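Belmont open day, Irnstead, August 5, 2018

I went to the Belmont open day expecting to be sold something, and I was, but not until the tea tent. Belmont is the old linen works on the Skitedport road, and once a year they let the public in for 4 pounds a head. The leaflet promised a morning of household textiles. I have plenty of those at home and didn't see why I should pay to look at more.

First came the weaving shed, which was too loud for anyone to hear the guide, then a long corridor of framed certificates. The leaflet says they hold 450 patterns. We were shown 19 of them, pinned to a board, and I'd call most of those the same stripe in another colour.

The folding room was the part I'd come for. They claim there is a right way to fold a kitchen towel, and that a towel folded their way lasts longer in the drawer. I asked for proof and got a smile. I did like the cloth they had out – cream with a small yellow and orange check, on a blue sheet that showed it up well. It lay nice and flat, I'll give them that. The bottom edge was a bit uneven and there was a loose thread near the corner, so I wasn't ready to be told about finish.
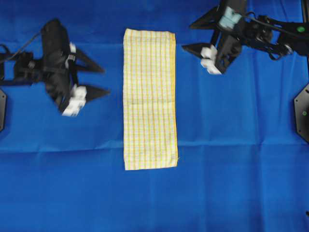
Söderlund, who had come over on the same bus, wouldn't have any of my grumbling and said a checked towel is the easiest thing in the world to fold because the lines do the measuring for you, and that I should try it with a plain one before I complained. Fair enough. I still fold mine in three and stuff them behind the colander.

The shop was next to the exit, naturally. Two towels in a paper band cost more than I spend on a week's bread. I bought one pack. They open again for a weekend in September, parking on the grass.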